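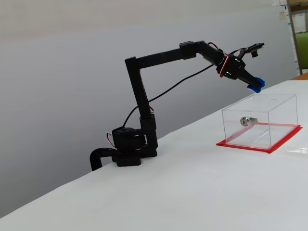 How to label and store leftover screws and small parts

Empty your jars and drawers onto an old towel. Pull out anything rusty or bent and throw it away. What's left gets sorted by type first, then by length. Wood screws, machine screws, washers and nuts each go in their own pile.

Use small lidded boxes if you can. I bought a set of 14 from Galli in February, and they stack well – the lids are flat and take a label. Zip bags also work for odd sizes.

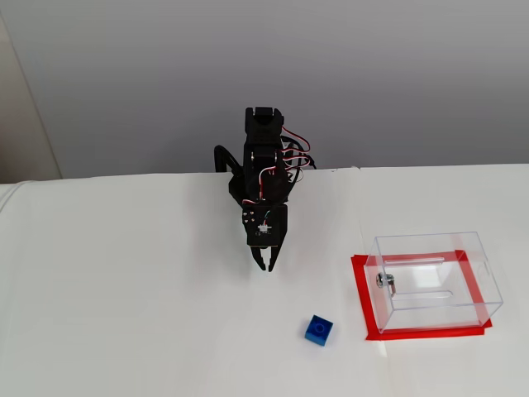
Write the label before you fill the box. Put the size on top and the type underneath, in marker, on plain masking tape. Stick it on the short end so it can be read on a shelf.

Don't fill a box past the rim of the dividers. The small ones hold 115 washers or so, fewer if they are thick. Anything over that goes in a second box with the same label.

Keep one box for parts you can't name. Go through it once a year and throw out what you haven't used.

Last updated 4th August: changed the tape advice, as paper labels peel in a damp garage.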